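Open day at the Kuvanis countertop works
Monday, December 16, 2024

We signed up for the Kuvanis open day back in October, when we had just started getting prices for a new kitchen. The works is on the far side of the rail yard, and the signs from the main road stop one turn too early. Look for the Honda dealer and go left after it. Parking is free but tight.

The tour takes groups of 12 and starts in the slab hall. Slabs stand on edge in steel racks, sorted by thickness and then by color. Natural stone is on the left, engineered stone on the right. Our guide wet down a corner of one slab with a sponge to show how it would look polished. We were told the racks hold up to 800 slabs in the busy season.

From there you go through to cutting, where you watch from behind a window. The saw runs under water the whole time and is still loud, so take the ear plugs they hand out. Cutting one straight run of counter was slower than I expected. Edges are shaped in the next bay and then finished by hand. One man was working on a rounded corner when we came in and was still on the same corner when we left.

The part I found most useful was the talk on seams. They try to put a seam where the pattern is quiet, and they lay out the slabs on a screen before anything gets cut. You can ask to be there for the layout. The shop we had talked to before, Bisex, never mentioned this.

Coffee was in the showroom, next to a display of Pudora cabinets. There is a deposit of 100 dollars if you want a site measure, and it comes off the final bill. The wait for a measure is 3 weeks right now.

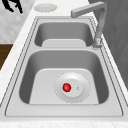
Sink cutouts get their own stop on the tour, and I had more questions there than anywhere else. The guide went over how much stone has to stay in front of the bowl and who is responsible if it cracks during fitting. I had been set on one big bowl, but a double stainless steel sink with the larger basin on the near side, in a pale white and gray marbled top, is now what I want priced first. We have to send them the sink model before the measure - they will not cut from a catalog drawing. The next open day is in spring, and you book through the front office.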